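The long wait before theatre

Print | E-mail this article

How one hospital tried to shorten the fast before surgery, and why the instructions were the easy part

The rule most patients know is "nothing after midnight". It is simple to say over the telephone, it fits on a letter, and it is the same for the first patient on the morning list and the last patient in the afternoon. It is also a good deal stricter than it needs to be for most people having planned surgery.

Fasting exists to reduce the risk of aspiration, in which stomach contents rise into the throat and pass into the lungs while the protective reflexes are switched off by the anaesthetic. Solid food leaves the stomach slowly and at a rate that depends on what was eaten. Fat slows it further. Clear fluids behave differently. Water, black tea and diluted squash empty quickly in a healthy adult, and the usual allowance of six hours for food and two for clear fluids reflects that difference.

Turberg Hospital, which takes day cases from the town itself and from the Trurkiva valley to the north, had printed the six-and-two rule on its admission letters for years. What it had not done was check whether anyone was following it. When Venla Miettinen, a consultant anaesthetist, and Edin Lazarević, a theatre nurse, asked 149 adult patients when they had last had anything to drink, the median answer was 10 hours.

"We had a correct letter and an incorrect result," says Miettinen. "The letter said one thing and the pre-assessment call said another. The ward said a third thing, depending on who was on."

The first problem was arithmetic. The letter told patients to stop drinking two hours before their operation, but did not give the time of the operation. It gave the time of admission, which for everyone on the morning list was 7.15. A patient who reads that sentence and has no start time will work back from admission, and many will add a margin. For a person due in theatre at 11.40, the fast has then been running since before dawn, and usually since bedtime.

The second was the list itself. Running orders at Turberg are drafted the afternoon before and revised in the morning, when a late blood result or a missing piece of equipment can move a patient up or down. Ward staff had learned that a patient who was drinking at nine could be sent for at half past. The sensible response, from the ward's point of view, was to keep everybody fasted and ready.

"If you give someone a glass of water and then theatre rings, you are the one who gets the blame," Lazarević says. "If you give them nothing and they wait until two in the afternoon, it doesn't get written down anywhere."

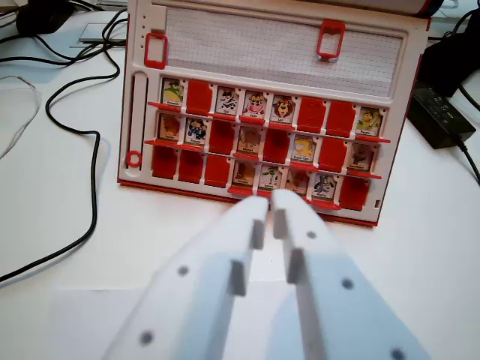 The effects of a long fast are mostly modest, and they are not evenly spread. Thirst and headache are the common complaints. Regular coffee drinkers may have withdrawal symptoms by mid-morning. Older patients, particularly those on diuretics, can arrive in the anaesthetic room short of fluid, with veins that are harder to cannulate and a blood pressure that falls further at induction. Small children have less in reserve and tolerate the wait badly, as do their parents. In pregnancy, in poorly controlled diabetes, after some weight-loss operations and in anyone whose stomach empties slowly, the standard intervals may not apply at all, and the anaesthetist has to decide case by case.

Turberg left those groups out of its change. For the remaining adults it adopted a policy in use in a number of hospitals under various names, in which patients may continue to sip small amounts of water until they are called to theatre. The volume is limited by the size of the cup and the rate at which it may be refilled. Milk, fizzy drinks and anything with pulp are excluded. A mark is made on the theatre checklist at the point where the cup is taken away.

Siobhán Cullinane manages the day unit. Her objection at the outset was to the cup. The unit used large beakers, which hold more than the policy permits in an hour, and a patient told to sip will not necessarily do so from something that size. The beakers were withdrawn from the pre-operative bays and replaced with small ones. She also asked for the bed-head signs to be changed. The old sign read "Nil by mouth" in capitals. The new one has two lines, one for food and one for water, each with its own box.

Software took longer. The hospital's scheduling system, Popescu, generates the admission letters and could print only a single fasting time. Adding a second field meant altering a template shared with the smaller hospital at Nalach, which had not agreed to the policy and did not at that stage want it. For several months the Turberg letters went out with an insert, folded inside, that contradicted the paragraph on the front. Cullinane describes this period as "not our best work".

Nalach's hesitation came from its anaesthetic department, where Markos Kalogeropoulos has been the lead since the theatres reopened. He does not dispute the physiology. His concern is with what happens when a permissive rule meets a patient who should have been excluded. More people now take medicines that delay gastric emptying, some of them bought privately and not listed in the GP record, and a patient who does not think of a weekly injection as a medicine may not mention it.

"A blanket rule is crude, but it covers the person you have failed to identify," he says. "Once you relax it, your screening has to be better. Ours is a form and a phone call."

Turberg's answer was to add a direct question about injections to the call script, and to train ward nurses to scan the stomach with ultrasound when the history is uncertain. The scan takes a few minutes in practised hands. It is less useful when the operator does it rarely, and the number of nurses able to do it without supervision has risen and fallen with the rota.

A second survey, of 209 patients, began in March. The median time since the last drink had come down to four hours. Miettinen would have expected it to be lower. Most of the remaining gap was in patients who arrived having already stopped drinking at home the night before, and were offered water only once the admission paperwork was complete. Several declined it. They had been told by a relative, or remembered from an earlier operation, that they must not.

Morenike Edet, who had a hernia repaired on the unit, was one of them. "The nurse put the cup down and I thought it was a mistake," she says. "I asked her twice. Then I asked the doctor." She drank it in the end, and was called to theatre at 12.20.

Time since last food barely moved between the two surveys. The team had not tried to change it. A patient on a morning list would have to be up very early to eat a light breakfast six hours ahead, and few want to. Afternoon patients could do so, and the revised letter now says as much, with a clock time printed beside it. Nalach has since agreed to share the template, though its own letters still leave the second field blank.

Print | E-mail this article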